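Chapter 6
Drawing from the Tub: Samples and What They Can Tell You

In this chapter you will
learn to tell a population from a sample, and a parameter from a statistic
draw a simple random sample by hand and with a table of random digits
spot the usual ways a sample goes bad
get a first feel for how much samples wander (we do this properly in Chapter 7)

A question about dogs

My first paid job in statistics was about dogs. The town of Skistley wanted to know how many of its households kept one, because the council was arguing over a fenced park and both sides were sure the numbers were with them. There were 2,234 households on the town's list. I was 23, I had one good pair of shoes, and I figured I'd just go ask people.

So I stood outside the grocery store on a sunny morning with a clipboard and asked. I talked to 40 people before lunch, and more than half of them had a dog. I was thrilled! I drove home thinking this was the easiest money I'd ever make.

My boss at the time, Attila Magyar, looked at my sheet for about four seconds and asked me which door of the store I'd been standing at. The side door. The one with the water bowl and the hooks for leashes. I had spent a whole morning carefully measuring the habits of people who bring their dogs to the grocery store.

We started over. This time we took the town's list, numbered every household, and let a table of random digits pick 400 of them. Then we called, knocked, left notes, and called again (and again, some people never pick up) until we'd heard from every one. The count came out to 58 households with a dog. That's 14.5 percent, a long way from "more than half," and I've been suspicious of side doors ever since.

Keep this story handy. We'll come back to it all through the chapter, and in Exercise 12 you get to work out what would have happened if we had given up on the people who didn't answer.

Some words we'll need

The population is everything or everyone you want to know about. In Skistley it was all the households on the list. Notice that it wasn't "people" and it wasn't "dogs." Getting this straight before you collect anything will save you a lot of grief, and I still write it on a sticky note when I begin a new project.

The sample is the part of the population you end up looking at, so 400 households for us.

A parameter is a number that describes the population. A statistic is a number that describes the sample. The 14.5 percent is a statistic. The true share of dog households in town is the parameter, and I never found out what it was. You hardly ever do. If you mix the two words up, go by the first letters: p with p, s with s. It's a little corny, but it got me through my own midterms.

The sampling frame is the list you draw from. A perfect frame has every member of the population on it once and nothing else. Real frames have people who moved away, people who just moved in, and at least one address that is a barn.

The tub model

Statisticians have been picturing chance as balls in a container for a very long time. Older books call it an urn, which always makes my students think of somebody's grandmother, so in this book we say tub. Every member of the population is a ball. You mix the balls, you reach in without looking, and you pull some out. If every possible handful of a given size has the same chance of being the one you grab, you have a simple random sample.

I like the tub because you can check almost any real survey against it. Who is a ball? Is every ball in there? Has anyone mixed them? In my grocery store morning, most of the balls were never in the tub at all, and the ones that were had been piled up on one side.

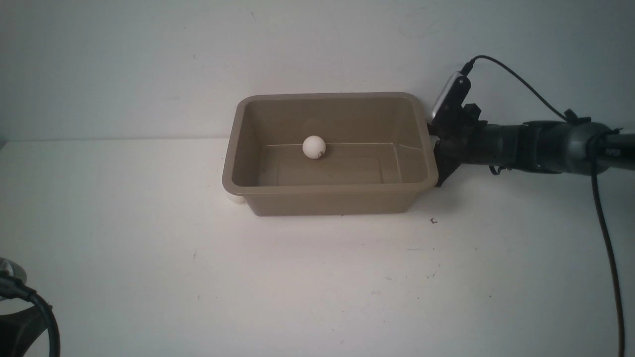
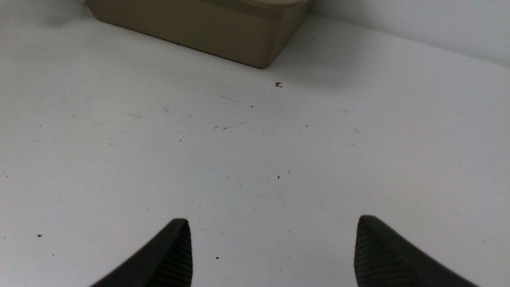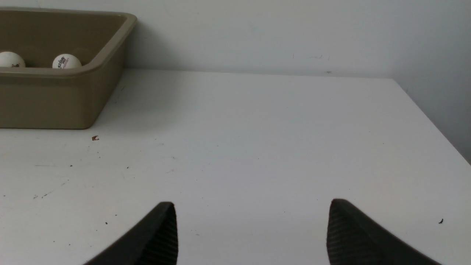 Figures 6.1 to 6.3. A tan container on a white tabletop. There is a white ball in Figure 6.1 and two in Figure 6.3.

Mixing is harder than it looks

You'd think stirring would be the easy part. Try it with slips of paper, though, and you'll find that whatever went in last likes to stay near the top. Folded slips catch on each other. Big ones get grabbed more often than small ones. My colleague Subira Athumani has her students write the numbers on identical cards, put them in by order, give the box a shake, and draw. Then they plot what came out. A lazy shake gives a plot with far too many high numbers in it, and there's always a groan when it goes up on the board.

That's the main reason we use random digits for real work. A table of digits doesn't need to be stirred. Turn to Table B at the back of the book and look at any row. Close your eyes, put a finger down, and read off from there in groups as long as your largest label. For Skistley the largest label was 2234, so we read four digits at a time. We skipped 0000, skipped anything over 2234, skipped repeats, and kept going until we had enough. It's slow. Do it by hand at least once anyway, and after that you have my blessing to let the software do it.

Try it: five from a short list

Number the students in your class, starting at 01. (If there are more than 99 of you, use three digits, and my sympathies.) Pick a starting spot in Table B and draw a simple random sample of five. Write down every group of digits you read, including the ones you skipped, and say why you skipped each one.

Now do it again from a different starting spot. Did you get the same five people? Almost surely not. Find some number you can attach to each person, such as minutes spent getting to class, and take the average for each of your samples. The two averages will probably disagree. Neither one is a mistake, and the gap between them is what we look at in Section 6.1.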